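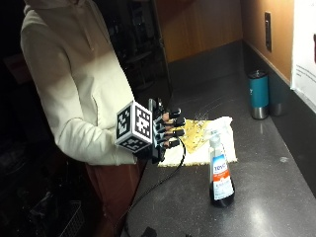 # Household manipulation project: progress report, January 2023

Prepared for the program manager, Drarnik

## Scope of this report

The report covers the work on rules and good practice under the Drarnik grant. Hardware and model training are reported separately by Itero. The previous report, sent in May, ended with the first draft of the recording rules. Since then the draft has been used in daily sessions, corrected twice, and handed to our partner site at Pramanik for comment.

## Status against the plan

| Item | Status |
|---|---|
| Written rules for recording sessions | Version 3 in use |
| Object list with handling classes | In use, two classes under review |
| Checklist for worn equipment | In use |
| Operator training notes | Draft, behind schedule |
| Review by partner site | Comments received, answers in progress |

The archive now holds almost 1000 sessions recorded under the written rules. Sessions from before the first draft are kept apart and will not be part of the release.

## Worn equipment

Most of the changes in version 3 concern the sensor hand and the wrist marker. The old text said only that the marker must be "secure." Operators read that in different ways, and the reviewers at Pramanik asked for something that could be checked. The rule now reads as follows:

- The marker cube is worn over the wrist, next to the hand kit, and must not turn when the operator bends the elbow.
- Long sleeves are allowed. The cuff must stay behind the marker or under it and must not cover a coded face.
- Hood strings and other loose cords are tucked in before any task that involves reaching down.
- The cable from the hand is checked for slack at full reach. It may cross the work surface but may not be looped around an object.
- Fingertip caps are pressed on by hand before each session and checked again after any task with cloth.

The sleeve rule took the longest to settle. An earlier version banned long sleeves completely, and we dropped that in the fall. People wear sweatshirts at home, and the data should include them. The cost is some extra time at setup and a few more rejected takes.

## Objects and handling classes

The object list has 26 entries. Each entry is assigned to one of three classes: free use, use with conditions, and display only. Cloths and drinkware are free use. Spray bottles are use with conditions, and the conditions are that the contents are known, the original label is on the bottle, and the nozzle is never pointed at the operator's face.

Pest control products and food raised a separate question. Our first list treated each object alone, and an object that is fine alone can be a poor choice next to another one. Version 3 adds a short section on combinations:

1. Aerosol cans are moved and placed only. The button is not pressed in any recorded task.
2. Food used in a session with any chemical product is marked as a prop and thrown away at the end. It is not eaten, including when it is wrapped.
3. Hands and gripper fingers are wiped before the next session that uses food or drinkware.
4. The session record lists every product on the surface by type, including those that are not part of the task. 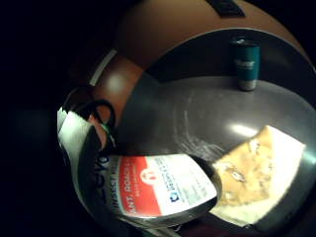
The fourth point was requested by Pramanik and we agreed to it without changes. Older records listed only the objects named in the task, so a later user could not filter out sessions with chemicals in them. We have started to correct the older records by hand. The work is slow and will run into the next period.

We also considered removing pest control products from the list entirely. The advice from Itero was to keep them, as a home robot will meet them and will need to handle them differently from a can of soup. We have kept them as use with conditions, and this is one of the two classes still under review. The other is glass.

## Labels and private material

Homes have paper in them – mail, posters, notes on the wall. The rule is that operators look over the walls and surfaces before recording and take down anything with a name, an address or an account number. General printed matter can stay. Product labels can also stay, since covering them would make the objects less useful for recognition work.

## Problems

The operator training notes are late. The draft was written for version 2 and much of the equipment section has to be redone. We expect to send it to Drarnik with the next report.

The session record form in Fevus does not yet have a field for props. Operators type the information into the comments box, and the wording varies. A new field has been requested.

## Next period

- Finish the answers to Pramanik and issue version 4
- Decide the handling class for glass and for pest control products
- Complete the training notes
- Continue correcting the older session records

No change to the budget is requested. The hours set aside for record correction may run over, and we will report on that once the first batch is done.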